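Plain Labels for the Household Cupboard
Opinion, by Kalkidan Gebreyes
Clukent Consumer Forum – December

The Forum has for many years given advice on food labels, and it is right that this work should continue. A less welcome fact is that the products kept under the sink and beside the bath have been left largely to themselves. It is the view of this writer that household and bathroom products deserve the same care, and that the coming review of the Forum's guidance is the proper moment to say so.

Last spring the Forum wrote to 1000 households in Clukent and Jostow and asked one main question: when did you last read the back of a cleaning product before using it? We received 700 replies. Of these, 184 said that they had tried to do so in the past month and had given up. The reason offered most often was the size of the print. The second was the order in which matters were set out, with the directions for use placed after several lines of promotion and the advice on storage divided between two panels.

It may be objected that the law already governs what must appear on such products. That is so, and the Forum has no quarrel with it. Rules on content do not, however, settle whether a tired parent can find the line about rinsing the eyes at half past six in the morning. A warning in pale grey on white may be present and still be of little use to the person holding the bottle.

My colleague Roel Verstraete has argued in these pages that the remedy lies with the shopper, who might keep a magnifying glass in the cupboard or look up the details on a telephone. I respect his long service to the Forum and disagree with him. Many of our members in Stukinberg are over seventy and live alone. Some have no telephone of the kind he has in mind. Those who do should not have to unlock it with wet hands in order to learn how much of a liquid to pour.

Three changes would meet most of the difficulty. Directions for use should come first on the back panel. Safety advice should be kept together in one box, in dark print on a light ground. The name of the product should say plainly what it is, in type at least as large as that of the brand. The Owen branch tried mock labels of this sort at its open evening, where 200 visitors were invited to compare them with the ordinary kind, and the comments left in the book were strongly in favour of the plainer version.

Manufacturers will say that space is short – and on a small bottle it is. There is nonetheless room on most packs for a flower, a slogan and a second slogan in another typeface. The Forum should ask which of these the buyer would miss.

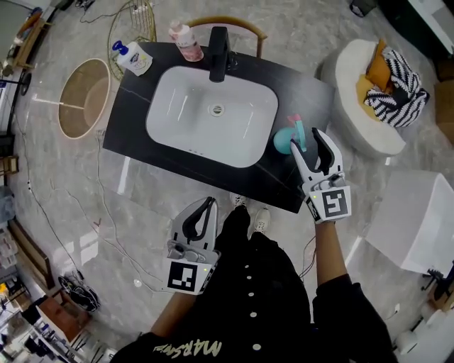 The review should also consider how products are kept once they have been brought home, for it is there that labels are most needed. Advice is usually written as though each item stood alone in a locked cupboard. On a bathroom worktop, hand soap in a white pump bottle with a printed label may stand a short reach from a small spray bottle in teal and pink, with a basin between them and a pink-and-white bottle behind the tap. Colour and shape tell a visitor or a small child very little about what each contains. The Forum should therefore recommend that the plain name of the product be printed on the front and repeated on the back, and I ask branches to send their comments before the guidance is next put to members.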